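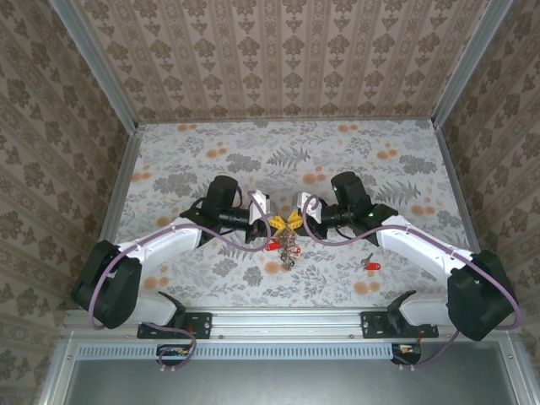
Brivard Graduates Could See Part of Their State Loan Balances Cleared Under New Rule

Oct 30, 2023

The Brivard Higher Education Authority has approved a rule change that lets borrowers with state-issued student loans apply to have up to $3000 of unpaid interest removed from their accounts. The change applies only to loans made under the state supplemental program. Federal loans and loans from private banks are not affected.

Under the old rule, unpaid interest was added to the principal at the end of each deferment period. A borrower who deferred more than once paid interest on interest that had already been added. The new rule ends that practice for all supplemental loans and sets up a one-time adjustment for accounts where it has already taken place.

To qualify, a borrower must meet 3 conditions. The loan must have been deferred at least once for enrollment, unemployment or medical reasons. The account must be current, or no more than 2 payments behind, on the day the application is received. The borrower must also have finished a degree or certificate at a school that took part in the program when the loan was made. Borrowers who left without finishing may still ask for the change in how future interest is handled, but they cannot receive the adjustment.

The adjustment is figured from the servicer's records. The servicer adds up all interest that was moved into principal, subtracts any amount later refunded or waived, and applies the result as a credit. Credits are applied to principal first. If the credit is larger than the remaining balance, the account is closed and the difference is not paid out.

Ghazala Ghauri, the authority's director of loan programs, said the limit was set after a review of deferred accounts.

"Most of the accounts we looked at fall under the cap, so the full amount of capitalized interest comes off," Ghauri said. "For the larger balances it is a partial correction, and the letter will show the borrower how the number was reached."

Two companies service the loans. Mernel holds the older accounts and Qaisi took over new ones when the program was rebid. Both must send notices to borrowers whose records show a qualifying deferment. A borrower who does not get a notice can still apply, using the form on the servicer's website or a paper copy from a school financial aid office.

Servicers have 110 days from receipt of a complete application to post the credit or send a written denial. Regular payments remain due during that time. An application does not place the loan in forbearance, and automatic payments will continue unless the borrower changes them.

A denial may be appealed to the authority. The appeal has to include the denial letter and any records the borrower wants considered, such as old statements or proof of enrollment. Accounts that moved from one servicer to another may take longer to check – the authority said some deferment dates did not carry over in the transfer and will have to be matched against school records.

Burkisik College, which has the largest group of supplemental borrowers in the state, said its financial aid office will provide enrollment letters to former students at no charge. Requests should include the student's name at the time of enrollment and the years attended.

The rule does not change interest rates, repayment terms or the way late fees are charged. Borrowers who have already paid off their loans are not eligible for the adjustment.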